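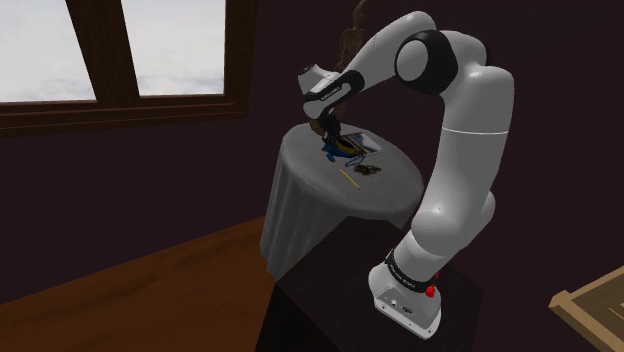 Tide tables on the Lillness trail page show the wrong hour
Ticket 557
Status: Resolved
Category: Visitor information, coastal trails
Reading time: 3 min
Shares 23 | Comments 4

Reported problem

A visitor to the Lillness shoreline trail reported that the low tide given on the trail page did not agree with the printed board at the north parking area. The page gave low tide at 2:40 p.m. The board gave 3:40 p.m. The visitor had walked out to the sandbar crossing by the page time and found the water still over the marker stones. The party waited on the near side and crossed later without difficulty. No injury was reported.

The visitor asked which source should be followed, and whether the Jerora headland page was affected as well.

Initial response

The report was acknowledged the same morning. The following details were requested:

- the device used, and whether the page had been saved for use without a signal
- whether the page was opened from the trail list or from the map
- the time shown at the bottom of the tide table under "Last updated"

The visitor replied that the page had been saved to a phone the evening before the hike, from the map, and that the "Last updated" line was blank.

A notice was placed at the top of the Lillness page advising hikers to follow the printed board until further word. The same notice was added to the Jerora page as a precaution. 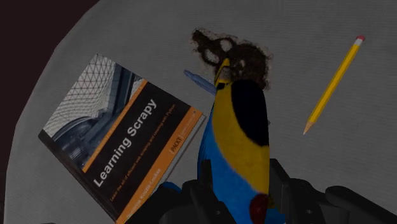
By the Nodano Trails Visitor Information Desk

Findings

1. The tide table opened from the trail list was correct. It matched the printed board for every day checked.

2. The tide table opened from the map was one hour early for all dates after the March clock change. Dates before the change were correct.

3. The fault was present in both saved pages and live pages. Saving the page to a phone did not cause it, although a saved copy would keep the wrong time until it was replaced.

4. The Jerora page was not affected. Jerora has no tidal crossing on its main route, and its table is entered by hand each season.

5. The Rimkutė Point page was affected in the same way as Lillness. No complaint had been received for Rimkutė Point. The spur to the sea cave there is passable only near low water, and the page was therefore treated with the same priority.

Cause

The map takes its tide times from a separate file that is kept in standard time all year. The one-hour adjustment for daylight time was dropped when the map was replaced over the winter. A total of 396 entries were wrong across the two pages.

Correction

The adjustment has been restored, and both pages now show the same times from the list and from the map. The "Last updated" line has also been repaired on saved pages. Persons who saved either page before the correction should delete the saved copy and save it again. A message to this effect was sent to the 109 account holders on record as having saved one or both pages.

The notices on the Lillness and Jerora pages have been removed. The notice at Rimkutė Point will remain until the damaged board at that trailhead is replaced.

Reminder to hikers

Posted times are predictions. Wind from the south can hold water over the Lillness sandbar well past the listed low. Hikers should begin the crossing only when all of the marker stones are showing, and should plan to be back on the near side no later than one hour after low tide.

Follow-up

The visitor confirmed that the new page agrees with the board. A request to show sunset times beside the tide table was received in the same reply and has been opened as a separate ticket.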